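Living Room > Home Cinema > Tips

Small tips for watching old movies at home

By the Renenico team, August 2020

Many old television movies were never sold in a good edition, and people keep them on tapes and on discs copied from tapes. In our house we have two shelves of them, mostly crime stories and westerns. I collect these tips from my own mistakes.

Store the tapes standing, like books. When they lie flat for years, the tape inside can sink to one side and the edge becomes damaged. Before you put a tape away, wind it fully to the beginning. Keep it away from loudspeakers, and also from the radiator.

For discs, I clean with a soft cotton cloth and a drop of dish soap in lukewarm water. Wipe from the center to the outside, in a straight line. Do not wipe in circles. Paper towel is too rough for this work. 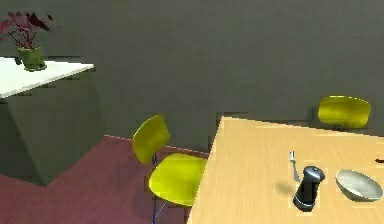
If the tape was kept in a cold cellar, leave it in the living room for 2 hours before playing. My old Wivon player is very sensitive to moisture and it stops by itself. After each 25 tapes I run a dry cleaning cassette, 20 seconds only.

The picture from a tape looks better when you lower the sharpness on the television. Turn off also the "smooth motion" setting, which makes a film from the eighties look like a news program. Check that the shape is set to 4:3, otherwise all the actors become fat.

For labels I use a soft pencil on paper stickers. I write the title, the year and the length. On discs you should write only with a water-based marker, and never put a sticker on them, it makes the disc shake in the player.

In October, when the heating starts, I look through the boxes for mold. It looks like white dust on the edge of the tape. Such a tape must be kept separate and must not go in the player.

Comments (3)

costigan_reels: Thank you for the sharpness tip, I had mine at maximum for years. Much nicer now!

Rostex: Can I use window cleaner on the discs?

Renenico: Please don't, some kinds have alcohol or ammonia and can make the plastic cloudy. Soap and water is enough.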